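Las crónicas de Skamdale

Las crónicas de Skamdale es una saga de novelas fantásticas escrita por Fergus Mackay, autor que asegura haberla planeado entera desde el principio y que desde el segundo tomo lleva contradiciendo el primero. Narra las andanzas de Wullow, aprendiz de farero en una comarca sin costa, a quien una profecía señala como heredero del trono de Wumside. La profecía ocupa 30 páginas y rima solo cuando le conviene.

Argumento

El huérfano Wullow descubre, en el capítulo de costumbre, que no es un huérfano cualquiera. Lo instruye el anciano Powell, mentor de barba larga y respuestas cortas, que conoce desde el primer día la solución del conflicto y prefiere reservársela hasta su propia muerte, ocurrida en el tomo primero y desmentida en el tercero. El villano, llamado el Señor Pálido, dispone de un ejército invencible que pierde todas las batallas importantes.

La crítica favorable habla de «una mitología de gran hondura». Conviene tomar la frase con reservas: la mitología consiste en 200 nombres de reyes, la mayoría con apóstrofo, que no vuelven a mencionarse.

El sistema de magia

Según el apéndice, la magia de Skamdale se rige por leyes estrictas. Todo hechizo exige un sacrificio equivalente, salvo los de Wullow, que salen gratis por motivos que el autor promete aclarar. También se afirma que nadie puede resucitar a los muertos; véase Powell. 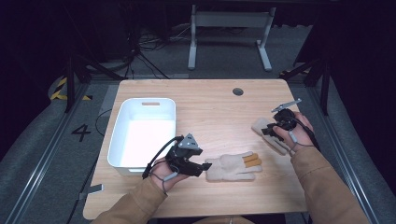

Efraín Ccori
Redactor de la sección de literatura fantástica

Los seguidores han elaborado teorías para conciliar estas reglas con lo que sucede en las novelas. La más extendida, debida a Latrice Baptiste, sostiene que el apéndice lo escribe un personaje mentiroso. Es ingeniosa y tiene el inconveniente de que explicaría cualquier cosa, incluida la lista de erratas.

Recepción

La faja de la última edición presume de «casi 3,000 reseñas entusiastas», sin indicar dónde pueden leerse. El ensayista Emmett Rosenthal consideró la saga «el acontecimiento literario de su generación» en un prólogo encargado por la propia editorial. Hollis Park, menos generoso, señaló que el caballo de Wullow cambia de color según el tomo y que en uno de ellos es yegua. Mackay respondió que se trataba de un símbolo. Preguntado de qué, pidió paciencia.

Adaptación

Se anunció una serie de televisión cuyo rodaje debía empezar en febrero, sin precisar el año. De momento existe un cartel con una espada. El tomo final, según el autor, está «prácticamente terminado», expresión que emplea desde antes de publicar el cuarto.

Véase también

Profecías ambiguas
Mentores que podrían haber avisado
Mapas con demasiadas montañas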